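Equipment Review: Ganar Two-Arm Collection Station
Susholm Learning Systems Laboratory
Thursday, October 4, 2018

The Laboratory acquired the Ganar station in July to gather demonstrations for its handover and sorting work. This review covers the station as delivered, with the standard tabletop, two arms, two-finger grippers and the recording software supplied by the manufacturer. It is intended for groups weighing a similar purchase and for our own staff, who will decide before the end of the year whether to order a second unit.

Installation

Two staff members assembled the station in one working day. The printed instructions are adequate for the mechanical parts and poor for the wiring. The connector diagram shows an earlier version of the wrist, and the correct diagram had to be requested from the manufacturer, who sent it the next morning. Calibration of the two arms against each other is guided by the software and takes 14 minutes. It must be repeated each time the table is moved.

Recording

An operator guides both arms through a task and the software stores the joint positions, gripper openings and camera views as one example. Starting and stopping are handled by a foot pedal. Examples may be labeled as complete, partial or rejected at the moment they end, and the label can be changed later. We found this more useful than expected, as our previous system (the Azimi bench) stored every attempt alike and left the sorting to a separate review.

During the trial period the Laboratory recorded 800 examples, of which 178 were rejected. Most rejections came from transfers between the two grippers. Small objects leave very little room for the second pair of fingers, and a slight error in wrist angle is enough to turn the object or knock it free. New operators needed several sessions before their transfers could be used for training.
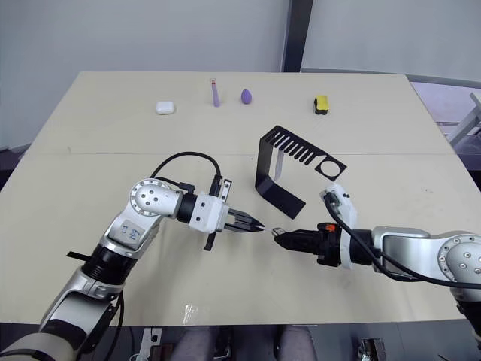 A small white item held between the left and right grippers, with other objects set out toward the far edge of the table.

The narrow fingers supplied with the station are well suited to this kind of work. They reach into tight spaces and do not hide the object from the overhead view as much as wider fingers would. They are less suitable for soft items. Sponges were compressed unevenly, and the gripper opening recorded for them varied a good deal from one operator to the next. Groups planning to collect many examples with soft goods should ask for the padded fingers, sold separately.

Variety of examples

The manufacturer recommends changing the layout of objects after every 25 examples. Our experience supports a shorter interval. An early model trained on 375 examples learned to reach for places on the table where objects had usually been set, and performed badly once they were moved. We now change the layout after every tenth example and record the change in the session log. The software has no field for this. The comment box is used instead, and it cannot be searched.

Reliability

One wrist cable was replaced under warranty. The cables hang in long loops to allow full rotation, and operators should be taught to watch them when the arms work close together. The recording software stopped twice without warning. In both cases the example in progress was lost and earlier examples were intact.

Exported files opened without changes in Pumari, the training package used by the Laboratory. Camera views and joint positions were correctly matched in time in every file we checked.

Assessment

The station is recommended for groups collecting two-handed demonstrations with small, rigid objects. The arms are smooth to guide and the labeling tools save a considerable amount of staff time. The documentation is below the standard expected at this price, and the lack of a searchable layout field should be corrected in the next release. A request to that effect has been sent to the manufacturer.

Overall rating: 4 out of 5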